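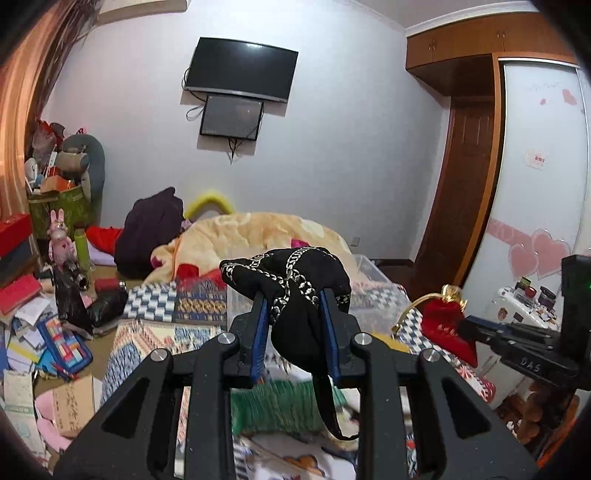 The Pramura clothing bank opens at nine, and by a quarter past the coat rack looks like the last hour of an estate sale. Sombat Ongart has run the place for 3 years out of a former shoe store on Firnau Street, and he has opinions about what people give away. Winter coats are always welcome. So are work boots, diapers and anything a child can wear to school without being teased. What arrives is often closer to a black bag with a silver chain strap, the sort of thing that goes to a wedding and holds a lipstick. Ongart used to put the evening bags in a bin under the counter. Now they get a shelf by the register, and the shelf empties faster than the one with the sweaters.

"People who need a coat also get invited to things," he says. "I was slow on that one."

Pramura gives each household 54 points a season. A coat costs ten, a pair of jeans four, a purse one. The points were the idea of Jirayu Jitpraphai, who keeps the books and who got tired of the old rule, which was to take what you need and be reasonable. Reasonable, she found, is a word with a lot of room in it. One man was reasonable about eleven blazers.

There were complaints. There was a petition, signed mostly by people who had never been inside. Then the shoppers started trading points with each other near the fitting room, and Jitpraphai, who had expected to be angry, wrote up a rule allowing it.

The bigger worry is the building. The landlord, Sikora, wants the space back in November, and the city has offered a room in the old Plavus warehouse across the river. The rent is low. The room is also a half-hour bus ride from most of the people who use the bank, with a transfer at a stop that has no bench. Ongart rode it both ways with a garment bag on his lap and came back in no mood to discuss it.

Last year the bank handed out about 2000 items. Moving them is the easy part, Jitpraphai says, given that the hangers will probably tangle themselves into a single object and can be rolled. The fitting room is harder. It has a real door and a good mirror, left behind by the shoe people, and the warehouse has neither.

For now they have asked Sikora for one more winter and are still waiting on an answer. Ongart has stopped turning down donations of suitcases.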